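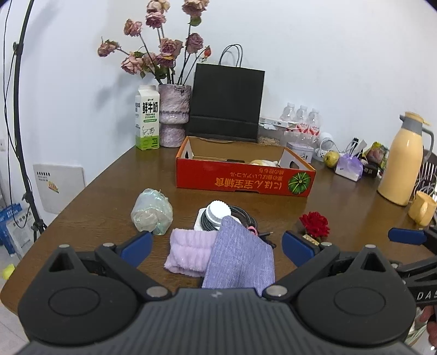
# Looking for people to try out a homemade hand-held gripper

Hi! I'm Octavio Cisternas, and for way too many months I've been building hand-held grippers on a table at Brirkum, our shared workshop in Trarside. They've now reached the point where I need hands on them that aren't mine. I know every stiff spot in the linkages and I work around them without thinking, so my own tests have stopped telling me much. That's why I'm asking for help.

You hold the thing, you close the fingers on something, you put it somewhere else. The project is called Virkix (the name was free and it fit on a label). The long-term plan is a small tidying arm for a home workshop, and the recordings from people using the gripper by hand are what I'll use to teach it.

## What you'd be doing

Mostly putting stuff in a box and taking it out again. I like working with household things and soft things, because they're a pain – a fluffy cloth folds a different way every time you touch it, and a plastic bag will happily stick to a finger pad and come along for the ride. There's a red artificial flower in the mix too, and a coil of braided cable that I have strong feelings about.

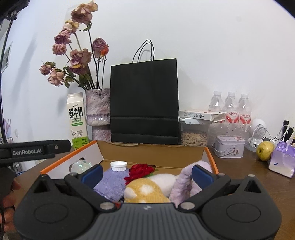
**Do I need to know anything about robots?**

The only thing you need is a hand that can squeeze and a bit of patience. I'll show you the grip, you'll practice until it stops feeling silly, and then we start recording. If you do know robots, great, come anyway, but please hold off on fixing my code until we've finished your turn!

## How a session goes

- A session is around 60 minutes, and you can stop whenever you like.
- You start with a practice round that doesn't get recorded.
- Then you do 20 short pickups, in whatever order feels natural. Drops are fine. I keep the drops, they're useful.
- We take a proper break in the middle. The gripper gets heavier than you'd think and your wrist will let you know.
- At the end I ask what annoyed you. Please have an answer ready.

I'd love for each person to come for 2 sessions if possible. People change how they grab things once they've slept on it, and I want to see that in the recordings. If you can only make one, write to me anyway.

## Who I'm after

Adults, any background. I'd especially like to hear from left-handed people, people with small hands, and anyone who does fiddly work like sewing, baking or fixing bikes. My own hands are large and I'm pretty sure I've designed the whole handle around them without meaning to.

If you've got a sore wrist or a bad shoulder right now, please wait for the next round. I'm hoping to run another one in January with a lighter handle.

## What you get

I can't pay wages, this is a hobby that got out of hand. I'll cover your bus fare both ways and feed you (sandwiches, or something warm if the workshop stove is behaving). You can also have the part files for the handle and finger pads if you want to build your own, and I'm happy to sit down with you and go through the linkage, which took me several ugly versions to get moving smoothly.

## About the recordings

They show the table, the objects, the gripper and sometimes a bit of your hand or sleeve. I don't record sound. If your face gets in there by accident I'll cut that part out, and if you change your mind later, tell me and I'll delete your session. The recordings stay on a drive at the workshop and I use them for Virkix only.

## How to sign up

Leave a note in the Virkix tray at the Brirkum front desk, or reply to this post on the workshop board. Tell me your name, which hand you write with, and whether mornings or evenings suit you better. Please get in touch by 31st July so I can sort out the table bookings.

The workshop is up one flight of stairs, above the Brouwer paint store. There's a freight elevator around the back if stairs are a problem – just say so in your note and I'll come down and meet you, the gate sticks.

Long sleeves get caught in the linkages, so wear something you can push up.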